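Home > Small Business and Sole Trading > Growing and Selling Plants

Selling houseplants from the front garden: registration, plant passports and the trading allowance

Posted by cistbridge_cuttings
Tags: sole trader, plants, tax, local delivery

I propagate houseplants at home in Cistbridge and have been selling them from a table at the end of the drive since October. It began as a way of clearing surplus spider plants and has grown. Total takings to date are £1,794, of which a little under half went on compost, pots, labels and a second-hand heated propagator. I am also employed part-time and taxed through PAYE in that job.

The stock is mostly pothos, tradescantia, spider plants and small succulents, all raised from my own parent plants. I have 35 lines on the list if each cultivar is counted separately. Most customers walk past, see the table and pay by bank transfer or cash. A few now message me beforehand and collect.

Three things I would like to settle before the spring:

First, tax. I understand there is a £1,000 allowance. Does that apply to takings or to what is left after costs? Everything falls in one tax year.

Second, plant passports. A customer asked whether my plants had them. I had never heard of this in connection with houseplants. Do I need to register with anyone if every sale is face to face? And does the position change if I post plants out, which I have been asked to do?

Third, a shop called Pemonard has offered to take trays of small plants on sale or return. They want 35 per cent of the shelf price. Is that usual, and does supplying a shop alter either of the first two points?

I rent the house. The tenancy agreement says "no trade or business to be carried on at the property without consent". I have not asked for consent yet. I am in England, in case that affects the answers.

Posted by wakano_nursery

Taking these in the order asked.

Tax. The £1,000 trading allowance is measured against gross takings, before costs. At £1,794 you are over it, so do not assume that a profit below £1,000 keeps you out. You should check the current registration and reporting rules on GOV.UK, as the reporting threshold has been under review, but on the rules I have worked under you would register for Self Assessment and declare the trade alongside your employment income.

Once over the allowance you have a choice. You can deduct the flat £1,000 from takings and be taxed on the remainder, or you can deduct your allowable costs. You cannot do both. On your figures the flat allowance leaves £794 taxable. Costs of a little under half would leave something over £897. The allowance is therefore the better option for this year. It may not be next year, particularly if you buy shelving or lights, so keep every receipt whichever method you use. You can choose again each year.

The deadline to register is 5 October following the end of the tax year in which you went over. Do it well before. The reference number comes by post and can take some weeks.

Keep a simple cash book. Date, item, amount in, amount out, how paid. For table sales I enter one line per day with the total. Nobody at this scale needs accounting software, and a spreadsheet with a separate sheet for each month is sufficient. A separate bank account is not a legal requirement for a sole trader, but some banks forbid business use of a personal account, so read the terms of yours.
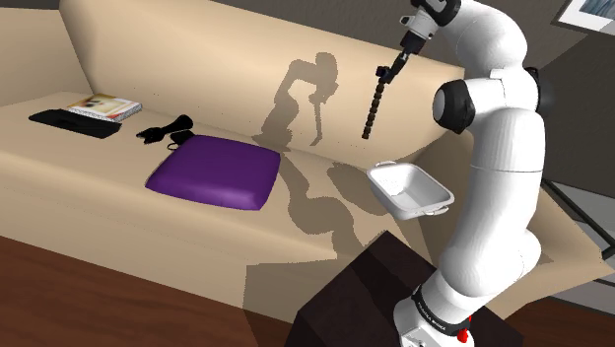

Plant passports. These concern the movement of plants for planting, and houseplants are within scope. The point that matters to you is who the buyer is and how the sale is made. A sale direct to a final user, meaning a private person buying for their own home, does not generally need a passport if the buyer is there in person. Your table at the end of the drive falls on that side of the line.

Posting plants is different. Sales by distance contract, which covers a website, a marketplace listing or orders taken by message and sent by carrier, do need a passport even where the buyer is a private individual. For that you must be registered as a professional operator and authorised to issue passports. In England this is handled by the Animal and Plant Health Agency. Expect an application, an inspection and a fee. The inspector will want to see where the parent plants are kept, how you check for pests and how you would trace a batch.

The messages you already receive are a grey area. If somebody messages, then comes to the drive, looks at the plant and pays, I would treat that as an ordinary face-to-face sale. If they pay in advance and merely pick up, I would put the question to the agency by email and keep the reply.

Supplying a shop. Pemonard is a business and not a final user, so plants moving from you to them need a passport. This applies whether they buy outright or take on sale or return. In practice the shop's offer therefore depends on your being authorised first. A shop which does not ask for passports is storing up trouble for itself as well as for you.

On the commission, 35 per cent is within the normal span for sale or return on live stock. I have been quoted both higher and lower. What matters more is who bears the loss when a plant dies on the shelf. Get this in writing. My own agreement says that plants are checked on delivery, that the shop waters them to a written schedule, and that anything unsaleable through lack of care is paid for at my share of the price. Without such a clause you will take back trays of dry succulents and receive nothing.

Work out the sums per pot as well. A plant at £4 on the shelf returns £2.60 to you. If pot, compost and label come to 95p, there is £1.65 left before heat, losses and your time. On the drive the same plant leaves £3.05.

Note too that for tax purposes the sale price is the takings figure if the shop is acting as your agent, and the commission is a cost. If the shop buys from you at a trade price, your takings are the trade price. This affects how quickly your gross figure rises, and it affects the choice between the allowance and actual costs. The agreement should state which it is.

Posted by trowel_and_ledger

You don't need any of this for a table outside your house. I sold tomato plants that way for years and never filled in a form. Just keep it small.

Posted by wakano_nursery

In reply to trowel_and_ledger: takings of £1,794 in one tax year are over the allowance. Keeping it small only applies if it has been kept small. I agree that no passport is needed for the table.

Posted by boonyarit_plants

The passport and tax points have been dealt with, so I will keep to the ones left over.

Tenancy. Ask for consent in writing now. A landlord in England will usually want to know three things: whether the public comes on to the property, whether there is alteration or damage, and whether the use could amount to a business tenancy. A propagator in a spare room and a table on the drive is modest, and I would expect consent with conditions. State the hours, state that no staff are employed, and state that the house remains your home. If the answer is yes, keep it with the agreement. Trading against the clause is a breach even if nothing goes wrong.

Planning. Growing and selling a small quantity from home does not normally need planning permission, provided the main use of the house is still residential. The tests are traffic, noise, signs and the share of the property given over to the business. A table on the pavement is another matter, because the pavement is highway, and the council may treat it as street trading. Keep the table wholly inside your boundary.

Insurance. Home contents policies often exclude business stock and any liability arising from trade. Public liability cover is sold separately. When I started I was insured under a stallholder policy, which also covered fairs. Check that it extends to sales from a home address, as several do not.

Protected varieties. With 35 lines you should go through the list and look up each named cultivar. Some are covered by plant breeders' rights, and propagating those for sale without a licence is not allowed, even from a plant you bought quite properly. Older pothos and the common spider plants are unlikely to be a problem. Newer variegated forms with a trade name on the label need checking. Keep the original labels of your parent plants, or photographs of them.

Labelling. Put the botanical name on each pot, and a warning where the plant is harmful if eaten. Pothos is an irritant to people and to cats and dogs. I print these on plain white stick-in labels, 9 to a sheet, and write the batch code on the back in pencil. Pencil lasts longer outdoors than most pens. The same batch code will be useful if you later apply for authority to issue passports, as you will be asked how a plant can be traced to its parent.

Posted by cistbridge_cuttings

Thank you. I will register for Self Assessment and use the flat allowance for this year. The shop can wait until I have spoken to the plant health people. Four of my lines have trade names on the labels, so those are off the table until I have checked them. The letter to the letting agent is written and goes in the post tomorrow.

Thread marked as resolved by cistbridge_cuttings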